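Gisska winter drop: did anyone get one?

hulteck_fan
The Baluyot vinyls went up at noon and the grey colourway was gone in 2 minutes. I had it in my basket. I was typing my postcode.

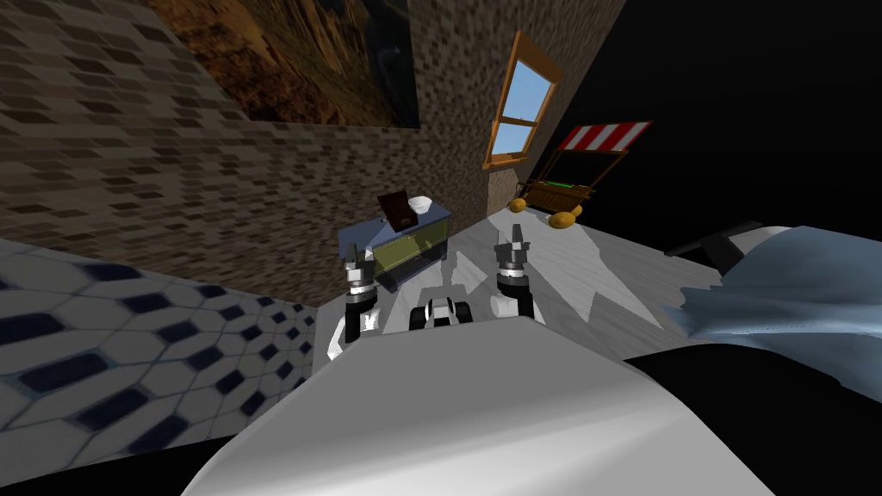 Trinidad Sison
Same, and I type fast. They said in December there'd be a limit per customer, and there wasn't.

Milan Hendriks
There was a limit, it was 6. Generous of them.

Prandance
I got one and I'm not sorry. £40 for a matt finish and a numbered card is fair.

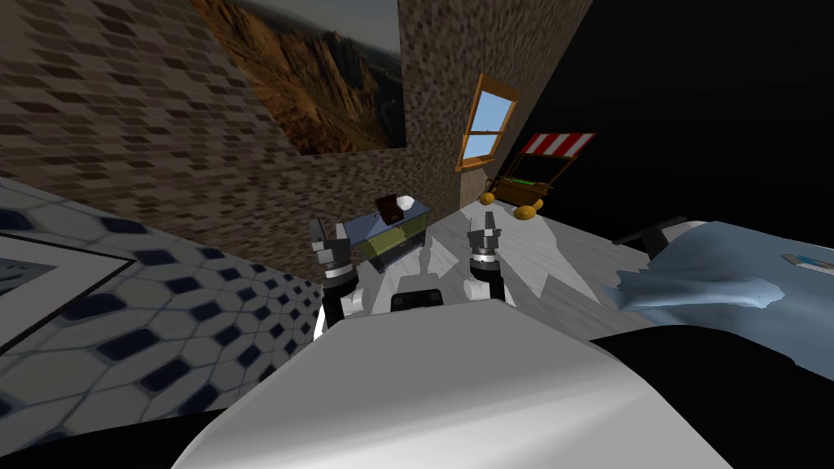
The box is flimsy though, so if you're a keep-it-sealed person, ask for extra padding.

Trinidad Sison
Fair if you got one. On the resale sites it's a different sum.

hulteck_fan
Don't look at the resale sites. I looked.
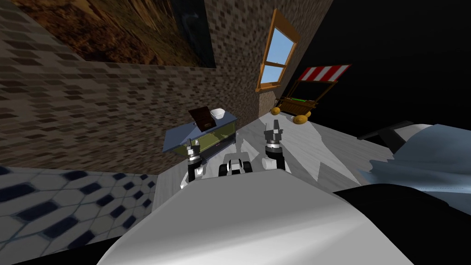 Restock rumours

Milan Hendriks
The shop told me "maybe spring". They said that about the last one too.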